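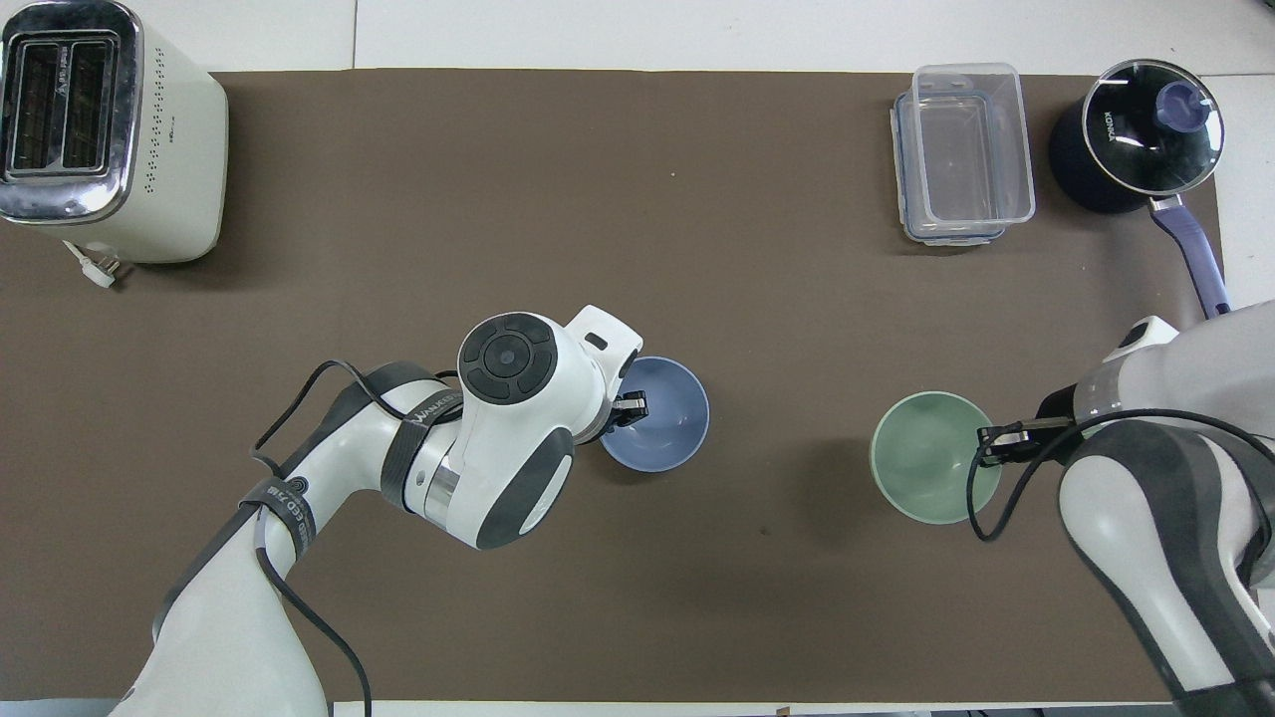
Clémence Gaillard has spent most of the spring deciding which fingers to put on a pair of arms. She runs handling trials at Zurard, a small firm that tests grippers for companies that would sooner not do it themselves, and the job on her bench when we spoke was a comparison of two kinds of fingertip for kitchen work. One set came with the grippers. The other, a softer tip, is made by Rengifo.

"People ask for a five-finger hand," she said. "Then you ask what they want it to pick up and they say a bowl. Two fingers will pick up a bowl. What I want to know is how badly they pick it up on a poor day."

The trial is plain enough. Two arms, both with black two-finger grippers, work over a brown mat on a white table. Each has to take a bowl by the rim, lift it, carry it across and set it down again. The bowls are a light blue one and a pale green one. A toaster, a clear food container and a saucepan with a glass lid sit further back on the mat.

Gaillard logged 644 lifts with the first set of tips before changing over. Her colleague Miroslava Didenko wrote the script that runs them and did most of the watching.

"The rim is the difficult bit," Didenko said. "You come down with one finger inside and one outside, and if you are a few millimetres out, the inside finger lands on the rim and pushes the bowl away from you. With the hard tips it skates across the mat. With the soft ones it tends to tip up first, so you get a bit of warning in the motor current. I preferred that. Clémence didn't."

Gaillard's objection is to wear. The soft tips pick up crumbs and grease, and after a few hundred lifts the surface goes shiny and the grip force has to be turned up. She had them off for washing 4 times in the first run. "A customer will not wash them," she said. "I have met the customers."

The maker gives a life of 2,000 grips for a pair. She thinks that is fair for boxes and generous for glazed crockery, but she wouldn't put a figure of her own on it until the second run is finished in June.

I asked about the cables, having spent years with arms that run everything on the inside. Here a black cable follows the outside of each arm in loops. Didenko said she had first tied them down tightly and lost a connector when the wrist turned further than she had allowed for. Now they hang loose, and the script keeps the wrists out of the positions where a loop could catch a bowl.

"It costs us a little reach," she said. "Helmut says we should buy a slip ring. Helmut can pay for it."

Helmut Dreßler looks after the controllers. Two were tried, the one supplied and a unit from Forunlow, and he was firm that the choice mattered less than he had been led to expect. The Forunlow unit answered faster, but for a slow job such as placing a bowl he could find no difference in the results. Where it did help was with both arms moving at once. The old controller let one arm drift slightly behind the other, and over a shared mat he was not happy with that.

"If they are each holding something, you want to know where both of them are," he said. "So we kept the new one. The price was not pleasant."

The saucepan comes next. Its handle is long, and Gaillard expects it to twist in the fingers when the pan is lifted from one end. The lid is to be taken off separately by its knob. She has asked for a wider pair of tips for that part and was still waiting for them.

As for the bowls, her report will probably recommend the hard tips with a thin replaceable sleeve. Didenko is writing a paragraph of her own in favour of the soft ones, and both are going to the client.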